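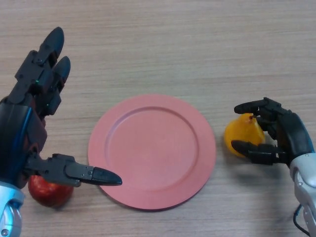 Imad Khasawneh reckons we should do the plates before the fruit next time, as fruit is quick and plates always drag. Fair enough. Swapped the order below, see how it goes.

KITCHEN AND SERVING TABLE CHECK — Clarnus hall, lunch room side
Done Thursday, start 9 am, before the seniors' lunch
Key: OK / FIX / N/A, comments after the dash

PLATES AND BOWLS

Pink plates, rim chips — OK. Run a finger round the whole rim, don't just look.
Pink plates, scratches in the well — OK mostly. Knife marks on a couple, not deep enough to hold food. Leave in use.
Pink plates, underside — FIX. Bit of grit stuck on one from the drying rack. Rewashed, put back.
Raised ring inside the rim — check the groove for dried sauce!! Dishwasher misses it. Toothbrush is in the second drawer, the green one NOT the white one, white one is for the taps.
White bowls — OK
Glass dessert dishes — FIX. Two cracked, wrapped in newspaper and binned. Need replacing before April, price from Drollurel please.
Stacking height — FIX. Stack on the middle shelf was over the line again. Moved half to the bottom cupboard. Heavy stuff goes low.

FRUIT

Apples, bruising and soft spots — OK. Turned every one, stalk end too
Pears — OK, firm. Will want eating by the weekend. Softest ones to the front.
Washed before serving — not done at time of check. Told the lunch crew. Initial the sheet when its done, please, two weeks running with no initials.
Stickers off — FIX. Still on most of the apples. Somebody swallowed one last year and we all heard about it.
Cut fruit — N/A, none out. If cutting, purple board only, cover and straight in the fridge.
Fruit not touching raw food on shelf — OK

TABLE TOPS

Pale wood-look tables, wobble — table by the hatch FIX. Folded card under the leg is not a repair. Chin-lung Fu has the right size foot on order from Tarawneh.
Surface clean — OK after second wipe. First wipe left streaks, hard to tell from the grain unless you get down low with the light behind it.
Edges, splinters or lifting — OK, one corner a bit rough, taped for now. Recheck next round.
Spray bottles off the table before food goes on — OK
Bags and coats off table — FIX, moved one backpack. Hooks are by the door people

FRIDGE AND COLD

Fridge temp — 3 degrees, OK
Seal on door — OK, wiped out the crumbs
Date labels — FIX. Tub of coleslaw with no date. Chucked it. Sorry to whoever.
Milk at the back not in the door — OK

FLOOR AND EXITS

Wet floor sign available — OK, behind the bin
Mat at sink — FIX. Curling at one corner, trip hazard, taken up. New one from Citico, order number 1165, should be here next week.
Back door opens fully — OK. Crates had crept in behind it, moved.
Extinguisher tag in date — OK
Fire blanket on hook — OK
First aid kit — low on blue plasters. Added to list

COMMENTS

Whole thing took longer than it should of. Mostly the plates, as above.

Chin-lung asks can the plate check go down to once a month. I'd say no, not while we're using the same lot every week. Happy to split it though — rims one week, undersides the next.

Form 266 is the OLD form, please stop photocopying it. It doesn't have the fridge section. New ones are in the tray under the noticeboard.

Outstanding from last round: hatch light flickering, still flickering. Hot tap stiff, now fixed. Tea towels, still no idea where they go.

To order: dessert dishes, blue plasters, toothbrush (green), bin liners large.

Next check same time, Imad to do plates and I'll do the rest. Copy on the fridge, copy in the folder.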